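Talks & Workshops | Gear and Makers

Speaker notes, August 3, 2019
"Do old guitars really sound better?"

Start without slides. Ask who owns a guitar older than they are. Ask who paid extra for it.

My position: I don't know, and I doubt the people selling them do either. Everett Pennington has been fixing acoustics for most of his life and still won't pick the old one with his eyes shut. I've asked him twice.

Quick bit on the "opened up" story. Wood changes with age, fine. So do strings, frets, your ears and the room. Which one did you hear? 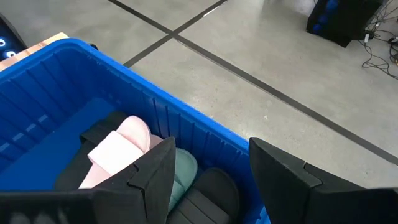
Slippers and a blue bin.

Now the Trevura listening night in June. Play both clips, same player, same strings. Don't say which is which. 17 people voted and most were very sure of themselves. They split nearly down the middle. Small crowd, so don't oversell it. Lilibeth Lumanlan will bring this up if I don't.

Then Pistbridge. Their flyer says "106 hours of vibration treatment" and the price goes up by $430. Read it out slowly. What was it compared with? I wrote to ask and got a colour brochure back.

PAUSE. Water.
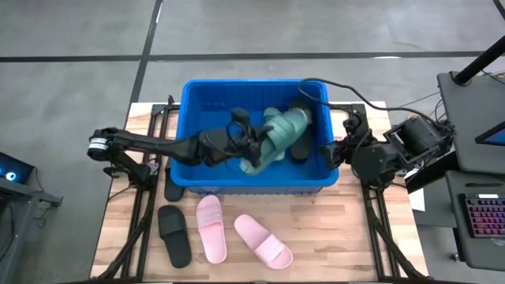 Blue bin on the wooden table.

Fair hearing for the other side: Ingrid Whitlock hears a difference in her Bråten after a long winter of playing. I believe she hears it. I'd like to see her do it blind, and she's said yes, date to be sorted.

If time is short, skip the finish and lacquer part and go straight to buying advice: play it, check the neck, ignore the story on the tag.

Questions. Tirta has the roving mic.

We use cookies to remember your settings and count visits. Accept | Manage choices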